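Does Moss Really Point North?

You may have heard that moss grows only on the north side of trees, so you can never get lost. It's a nice story. Should you believe it?

Moss likes damp, shady spots. In the United States the sun shines mostly from the south, so the north side of a trunk often stays cooler. So far, so good. But rain, slopes and other trees make shade too. Feven Tesfamariam checked 48 trunks in Grastley Woods, and 30 had moss on more than one side.
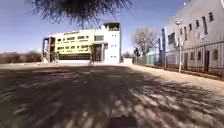
Shadows are a better clue, but be careful with those as well. People say the sun sets in the west — it does so exactly on only two days a year. Buildings can fool you too. A tall white tower beside a longer building, for instance, may shade the ground for hours, and moss doesn't care what made the shade.

Want to test it? Take a compass outside and check some trees yourself.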